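Moving my notes out of a database and into plain text

For the last six years I kept my notes in Puver. It was a good program. It opened fast, it synced between my desktop and laptop, and the search found things I had forgotten writing. In March the company said the desktop version would get no more updates, so I started looking for somewhere else to put 3,000 notes.

I tried Flurano first. The import took one click and most of a lunch break. All the text came across, but the tags didn't, and the created dates were all set to the moment of the import. That second part was the dealbreaker for me. I look things up by when I wrote them at least as often as by what's in them.

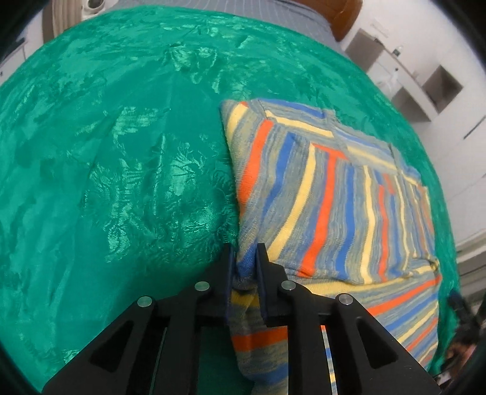
So I went with a folder of text files. Puver can export to its own archive format, which is a zip with one JSON file per note. I wrote a short Python script to go through the archive, pull out the title, body, tags and created date, and write each note to its own file. The file name is the date followed by the title, all lowercase, with hyphens where the spaces were. The tags go on the first line of the file.

The first run stopped at note 200. The title had a slash in it and the script tried to make a directory. I added a line to replace slashes, ran it again, and it got through to the end. Then I counted the files and came up 137 short. Those notes shared a date and a title with some other note, mostly ones called "Untitled" or "list", and each had been written over the one before. The script now adds a number to the end when a file name is already taken. If you write one of these yourself, check the count before you delete anything.

Attachments were easier than I expected. They sit in one folder in the archive, and the notes point to them by ID. I kept the folder as it was and had the script swap each ID for a relative path.

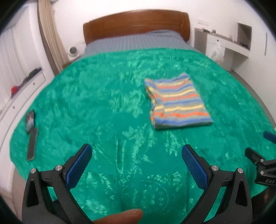
The striped knit, folded on the green blanket.

For editing I use whatever is open. On the laptop that's usually Numlow, which has a decent file list on the left and doesn't try to manage anything. For search I use ripgrep in a terminal with a small alias, so I type "n" and a word and get the matching lines. It's quicker than Puver was – and Puver was quick.

Sync is the part I'm least settled on. I have the folder in a Git repository on a small server at home, and a cron job commits and pushes every evening. It works, but I've already had one merge conflict in a shopping list. 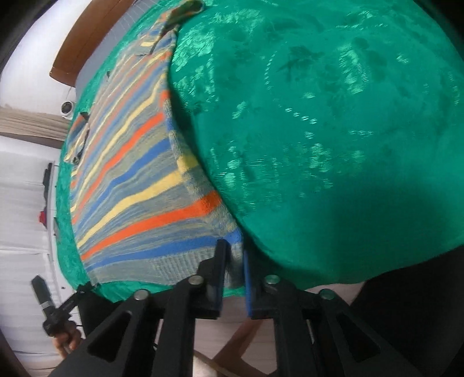 Can you still read the notes on a phone?
Any text editor that can open a synced folder will do it. I use Chong, which is plain but shows the newest files first, and I pull the repository by hand when I need something.

I haven't canceled Puver yet. The subscription runs a few more months, and I still want to go through the old notebooks and check that the tables came out readable. A few of them had merged cells, and my script just puts a tab between everything.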